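Where Does Protein Come From?

Your body is always building and fixing itself. It makes new skin, new hair, and new muscle. To do this work it needs protein, and you get protein from food.

Meat, fish, eggs, and milk all have protein in them. So do lots of plants. Beans, peas, peanuts, oats, and seeds are good plant sources.
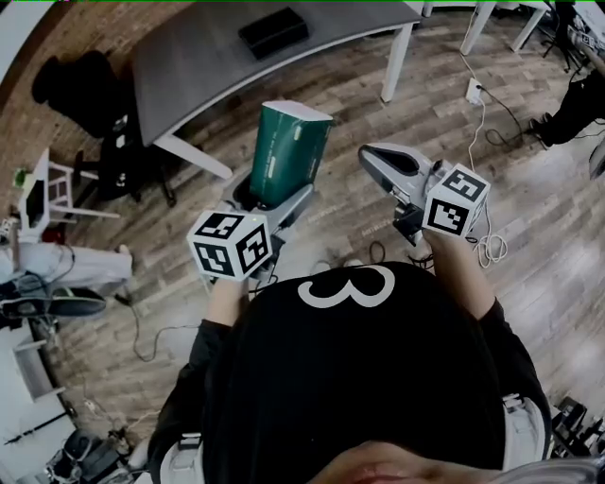 A black shirt with a big white 3 on it.

What is protein made of?

Protein is made of tiny parts called amino acids. Think of them as beads on a string. When you eat a bean, your stomach and gut take the string apart. Then your body uses the beads to make new strings of its own.

There are nine kinds of amino acid that your body cannot make. They have to come from what you eat. Some foods are low in one kind and high in another, so it helps to eat different foods during the day. Rice and beans go well together for this reason.

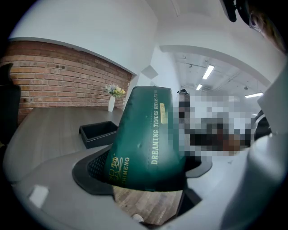

How do beans grow?

A bean is a seed. It grows inside a pod on a bean plant. Farmers let the pods dry, then pick them and shake the beans out. Dried beans keep for a long time in a closed jar.

Dried beans must be soaked and then boiled until they are soft. Ask a grown-up to do the boiling. Canned beans are already cooked, so you only need to rinse them. 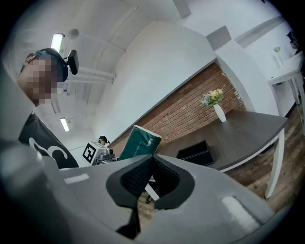 A head strap with a small camera on it.

Words to know

Amino acid: a small part that proteins are made of.
Pod: the case that seeds grow in.
Soak: to leave something in water.

Written by Amber Kramer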